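Vallotora Asks Cleaning Brands to Show Their Work on "Lasts Longer" Claims

Thu 5 April – Household testing group Vallotora today called on makers of cleaning tools to stop printing lifespan claims they can't back up. In March the group read the packaging on 111 products sold by the Huka and Beson store chains. Only 7 said how the claim had been tested.

"Lasts longer" than what? Most labels don't say. Vallotora wrote to every maker and asked for test records. A few sent brochures. 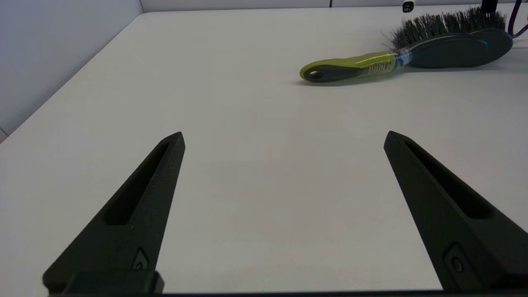
A white tabletop at Vallotora.

The group doubts that shoppers get much for the extra money. It has no proof yet that the pricier tools wear out sooner, and it won't pretend to. But a claim with no test behind it is a guess – and shoppers are paying for it.

Vallotora wants three facts on the label: what was tested, for how long, and against what. It also wants the full records posted online, where anyone can check them.
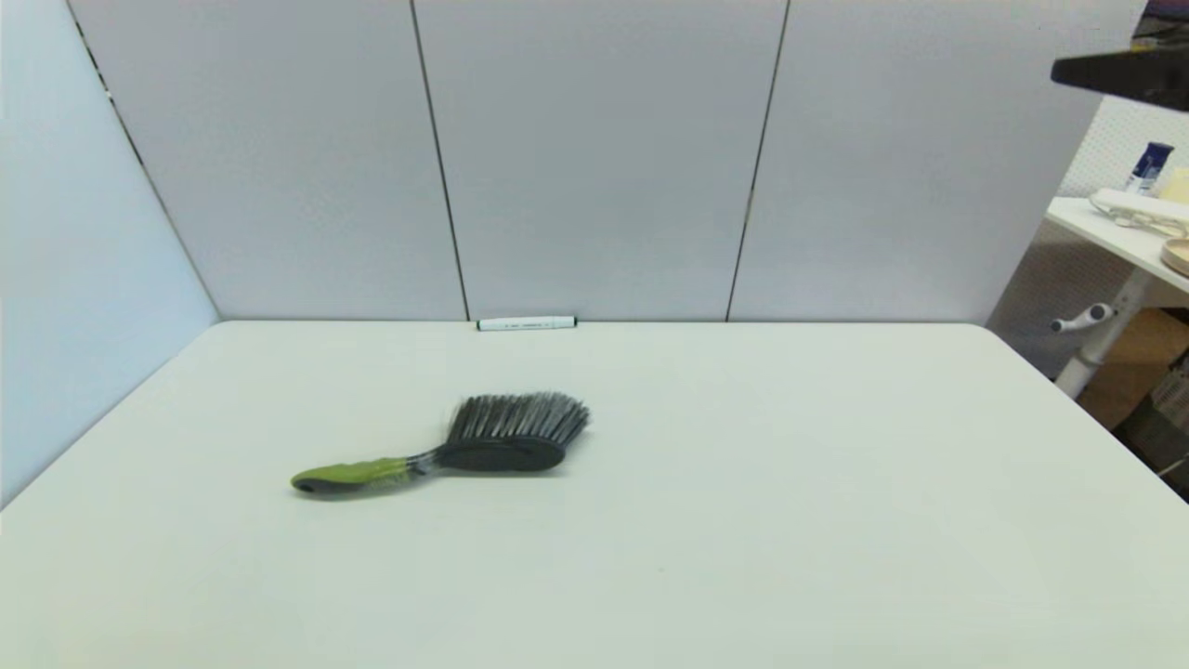 Afolabi, which supplies both chains, replied that fuller labels would confuse buyers and that its own tests are "thorough and ongoing." It did not attach them.

Vallotora will read the same labels again next March. The full list of products is free on request from the Vallotora press desk.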